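Wurum kitchen task pack — anyone paid for it yet?

counterfit_joe
Posted Nov 23, 2020
Ollus has been pushing the Wurum add-on at us for weeks. It's a simulated kitchen for arm policies, with a Franka on a stand, utensils, food, the usual clutter. The sales page says "train in Wurum, deploy by lunch." I have my doubts. Is anyone here on the paid tier?

marblehead
We are, four seats. Setup took nearly 15 minutes, so no complaints there. Transfer is another story. Our policy does nicely in the sim and then fumbles a real fork on the bench.

goodwin_refugee
Came over from Goodwin in June and I'd take Wurum any day. Goodwin gave you two rooms and a mug. Have you even looked at renders from the utensil tasks?

marblehead
I look at them all day. Mine, default lighting: 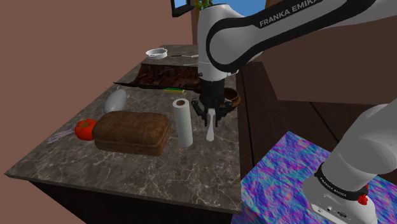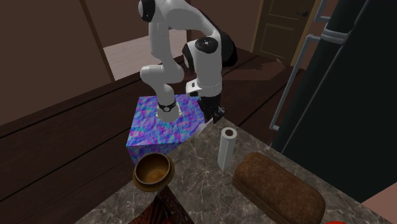
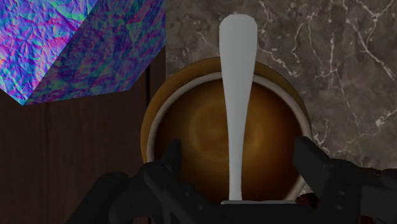
Wurum utensil tasks, same counter. Third one is the close view over the bowl.

counterfit_joe
OK, the marble is nice. But the bread looks like a couch cushion to me, and what is going on with the stand? Who wraps a robot base in that?

goodwin_refugee
Texture randomization, I'd guess. You want ugly colors in there so the policy stops caring about them.

marblehead
Then randomize the contact too. Friction is one global setting unless you buy the higher tier, and I can't find that anywhere on the sales page. My bench forks slide. Theirs behave.

goodwin_refugee
It's in the docs under physics. You can override it per object, I do it on the basic tier.

marblehead
You can override it, and it resets on every reload. I filed a ticket and got a link to the same docs page.

nudge_nudge
We went with Nudbridge for that reason. Worse looking, and the paper towel roll is basically a cylinder, but contact settings stay where you put them. Three seats, no tier nonsense.

goodwin_refugee
Nudbridge crashed on me twice in one trial. No thanks.

counterfit_joe
So pretty pictures and a settings file that forgets things. I'll ask Ollus for a trial with the higher tier turned on — if they say no I'm not buying. marblehead, can you post the ticket text? I want to paste it into my email.

marblehead
Sent you a PM.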